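The Arm in the Kitchen Budget

By the time the oven money was safe, Brodie Prendergast had seven tabs open in her spreadsheet and one of them was labeled "arm, maybe." It had been there since October. She runs operations for Koltis, a company that cooks and packs meals for assisted living homes, and she had promised the owners a plan for the next equipment cycle: what to replace, what to fix, and what to try.

The "try" column is the one I drove out to ask her about, and I'll admit I was hoping for a good story. I got one. It has surprisingly little to do with hardware and a great deal to do with door hinges, insurance, electrical panels and the price of somebody's afternoon. I loved every minute of it.

Koltis serves 15 homes. Each has a small satellite kitchen where chilled meals arrive in the morning and go out on carts through the day. Between those two events a lot of reaching happens. Trays go into the refrigerator, trays come out, the older ones move to the front, the ones past their time get pulled. The people doing it are good cooks, and Prendergast would like them to be cooking.

"I had a cook with a bad shoulder tell me she opens that door more than she opens her mouth," she says. "So I started looking at that door."

What she wanted was an arm that could do shelf work in a refrigerator at night and stay out of the way at breakfast. What she had was a budget line with a question mark in it.

Start with the chore

Her first move was to write the job down, and I'd recommend it to anyone who has ever come home from a trade show with a tote bag full of brochures. She spent several evenings in one of the satellite kitchens with a clipboard, noting each kind of reach. High shelf, front edge. High shelf, back. Something behind something else. Drawer at the bottom, which means bending. Door shelf, which means the door has to be open far enough and stay there.

The list ran to 52 separate motions. She crossed out anything that involved a loose lid, a glass container or a guess. What remained was a dull, lovely set of repeatable moves, nearly all of them with the same sealed tray.

That page became the heart of the request she sent to suppliers. It didn't ask for a robot. It asked who could do these moves, in this much space, with these doors, and what it would cost over the life of the equipment. Two replies came back that were worth reading twice. One was from Hetell, which sells arms and leaves the fitting to you. The other was from Jõgi, a small integrator that would supply the arm, the mounting, the software and a person to show up when it stopped.

"Hetell's number was so much nicer," Prendergast says, laughing. "It was nicer the way a house with no roof is nicer."

The number under the number

If you have never bought a piece of automation, the quote for the arm is the part you'll remember and the part that will mislead you. Prendergast's tab for the Hetell option began with one row. A month later it had grown rows for the gripper, the pedestal, the floor anchors, the cable run, the safety sensing, the risk assessment, the spare fingers, the washable cover, the training days, and the overtime for whoever would be standing there while all of it got bolted down.

Then came the row she is proudest of, which she calls "us." It's the hours her own people would put in. Meetings, testing, cleaning up after testing, explaining to a home's director why there was tape on the floor. She priced each of those hours at full wage plus benefits and put in 466 of them for the first year. The owners blinked at that. She left it in.

Jõgi's quote already had many of those rows inside it, so the gap between the two shrank as the spreadsheet got longer. It never closed. The integrator was still the more expensive choice on paper, and Prendergast spent a weekend trying to decide what the difference was buying her.

Her answer was sleep. Koltis has one maintenance technician for all its sites, and he is a wizard with compressors, but he had never programmed an arm and didn't pretend otherwise. If the thing quit at two in the morning, the Hetell plan had a phone number and the Jõgi plan had a van.

I asked whether she'd looked at leasing. She had, and she has opinions! A lease looked friendly for the cash flow, but the early return terms were steep, and an early return was exactly the outcome she most needed to be able to afford. She ended up asking for a short paid trial with the option to buy, the trial fee counting toward the price. Jõgi said yes after some back and forth. She suspects they'd have said yes sooner if she had asked sooner.

Try it where nothing spills

The part of her plan I'd steal, if I ran a kitchen, is the month of simulation she put ahead of any purchase. It cost a fraction of the trial, and it answered the questions that would have been awful to answer with a drill in hand.

The modeling went to Pidberg, a two-person studio that builds virtual rooms for testing equipment layouts. They made a kitchen with a double-door refrigerator, shelves, drawers and door storage, then dropped in an arm and let it reach. Prendergast had expected a cartoon. What she got was something she could argue with. She could move the pedestal, swing a door wider, raise a shelf, and run the whole thing again before her coffee was cold.

Her favorite discovery had to do with the doors. In her head, the arm stood in front of an open refrigerator, and the doors were simply gone. In the model, they took up room like they do in life. An arm that bends its elbow out to the side on the way to a high shelf wants the same air that an open door and its bins are already using. The top shelf was where it mattered most, and so that became the first thing the team checked in every layout.
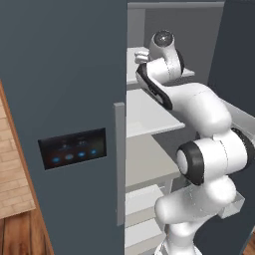 What the month paid for

Three changes came out of the simulation work, and each of them moved money.

The pedestal shifted closer to the center of the opening, which meant a different spot for the anchors and a shorter cable run. That saved a little. The bottom drawers came off the robot's list altogether and stayed with people, a change that let Koltis drop a longer, pricier arm from the quote. That saved a lot. And the plan gained a door opener, a plain powered hinge kit, after everyone agreed that asking the arm to pull a handle, hold the door and then reach past it was a fine research topic and a poor way to spend a Koltis dollar. That one cost extra, and Prendergast approved it in an afternoon.

She is careful about what the model can't tell her. It doesn't know about frost, or a tray put in crooked by someone in a hurry, or the sticky ring under a juice pitcher. Those go in the trial. She has written down what would make her stop it, too, before anyone has had a chance to fall in love with the machine. If a cook has to step in more than once a night by the final week, the arm goes back and the fee is the price of finding out.

The people side of the ledger

Prendergast took the plan to the cooks before she took it to the owners, and she brought the simulation along on a laptop. They had notes. One wanted to know where the mop bucket would go. Another pointed out that the morning delivery comes through the very stretch of floor where the pedestal was drawn, and the layout was turned to suit her. A third asked if it could be taught to throw out the mystery container in the staff fridge (it could not, that being a guess).

The savings in the final budget come from the night shift's reaching time, and she has spent them already, on paper, for a second pair of hands at lunch. No position goes away. It's written into the plan the owners will vote on, right beside the figures.

I think that's why her spreadsheet is such fun to read, and yes, I'm aware of how that sounds. You can follow the whole idea through it, from a sore shoulder to a line for floor anchors. There is a row for grease. There is a row for cake on the day the trial starts – she says that one isn't negotiable.

If the owners approve, the trial goes into a single kitchen, the one with the widest aisle and the most patient cooks. The other 14 will keep their refrigerators as they are for at least another cycle. Prendergast has already renamed the tab. It now says "arm, one."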